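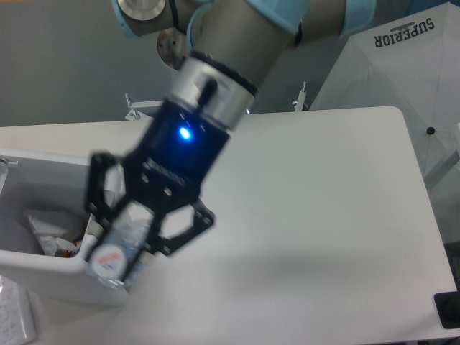

Notebook, June, bench arm: release logic and the bin approach

Started just after 9.40, coffee in hand, and the plan was to spend the whole morning on the planner. I spent most of it on the release condition instead. Writing it down while it's fresh, partly for whoever picks this up next week and partly so I stop rediscovering the same thing.

Where we were

The sort routine picks a thing off the table, carries it over to the white bin and lets go. The old release check was a pose check and nothing else: if the fingertip frame is inside a box drawn above the bin opening, open the fingers. Lovely and simple, and fine for anything roughly cube shaped. For a bottle it's rubbish, as a bottle held at a slant has its bottom end a good way off from where the fingertips are. The planner thinks it's over the bin, the bottle thinks it's over the rim.

The front right lip is the worst place for this. It's the first bit of bin the arm meets coming in from the table side, so the shortest path always ends there, and the shortest path is of course the one the planner loves. With the bottle pointing down and to the left the low end leads the way in, which helps a bit, but the other end is then left hanging out over the table and the old check hadn't a clue about either of them.

What I changed

The held object now gets a rough shape of its own, hung off the gripper frame at the moment of the grasp. For bottles it's a capsule, two end points and a radius. (I did try a proper mesh first. Don't. The collision checker in Hurmont crawled and the answer was no better.) The release check then asks for both end points to fall inside the opening when you drop them straight down, with a margin for the rim. If the bottle is too long to fit across the opening at that slant, the wrist gets asked to tip it steeper before letting go.

Second change: release waits for the arm to settle. Until today we were opening the fingers on a timer from the moment the trajectory reported done, and "done" in the driver means the last waypoint was sent. It doesn't mean the arm has arrived! I've swapped the timer for a velocity check on the measured joints, which has to hold for 31 consecutive control cycles. That number came from fiddling. Lower than that and a wobble at the wrist could sneak through, higher and I got bored watching it hover.

The perception side

The clear bottle is still a pain, no surprises there. Depth goes straight through the plastic and gives us the table, or a scatter of nonsense where the ridges bend the light. The bit that does come back reliably is the white round label at the bottom end, the one with the red and blue print. So I've let the detector lean on it: if the label is visible, it anchors the low end point of the capsule and the rest is guessed from the finger pose and the typical length. Bit of a cheat, and it'll fall over the day someone brings in a bottle without one.

The left finger is a nuisance too. The strip of it that crosses in front of the bottle splits the mask, and the segmenter in Drelley then hands me 2 objects where there's one. I've added a merge step that joins up any masks which touch the known finger outline on opposite sides. The open cutouts in the fingers caused an extra bit of trouble there. The outline I was using had them filled in, so anything visible through a cutout was being thrown away as finger. I redrew it with the holes open, and the hexagonal one on the right finger made the biggest difference.

Motion blur is the remaining one. Anything grabbed while the arm is moving has a smeary bottle in it, and the label edge goes soft enough to shift the end point. With the settle check in place there's an easy answer: take the pose estimate after the arm settles and ignore the rest. I've left the moving estimates in the log but the planner no longer reads them.

Odds and ends in the background

The detector has opinions about the umbrella. Big white thing with radiating seams, SUPERIOR printed on it upside down from where the camera sits, and every so often it comes back as a container with fairly high confidence. I can sort of see why, a round pale shape with a rim. I've put in a workspace crop at the back edge of the table, so nothing beyond it can become a target. The crop also gets rid of the two metal brackets back there, which the bottle detector was fond of (thin, shiny, upright, fair enough I suppose).

The crumpled white stuff in the bin is a different problem and I haven't touched it. White on white, and the fill level estimate thinks the bin floor is somewhere it isn't. It only matters for how low we go before letting go, and at the moment we don't go low, we just drop. The small orange and brown item in there gives the estimator something to hang on to, so the numbers look better than they deserve. Must remember that when comparing with a bin full of plain paper.

Numbers from the replay

I ran the new release check over the logged approaches before trusting it on the arm, all 2,253 of them from the Erance set. The old check would have said yes to plenty where at least one end of the object was outside the rim, nearly all of them long things and nearly all at the front lip. The new one refuses those and asks for a wrist tip. Replay can't tell me whether the tipped pose would have been a clean drop, mind, only that the geometry agrees. The full table is in the Ó Dubhghaill folder next to the config, so I won't copy it out here.

The cost is planning time. Tipping the wrist adds a second solve, and in the bad cases it can take up to 2 seconds, most of it spent on elbow solutions that wrap the arm back on itself. I think seeding the second solve from the first would fix most of that. At present it starts from home every time, which is daft and entirely my doing.

Things to do

Seed the second solve from the current joint state.

Move the bin model into the shared config. It's hard coded in two places and they disagree on the rim height. The clip on the upper left edge isn't modelled at all and I'd like it in as a small keep-out.

Add the black thing at the right-hand corner of the table to the collision scene, as a plain box will do.

Try the label anchor with the bottle picked the other way round, so the label end is up. I expect the capsule comes out backwards. The release check is symmetric so it might not matter, but the fill level code does care which end is low.

Put the settle count in the parameter file with a comment saying it was tuned by eye.

Check whether the finger outline needs redoing for the closed position. I only redrew it for bottle width.

Left the branch unmerged at 5.15. The config on the bench machine is the new one, so if you want the old release behaviour, switch the flag back before you start and put a note in here.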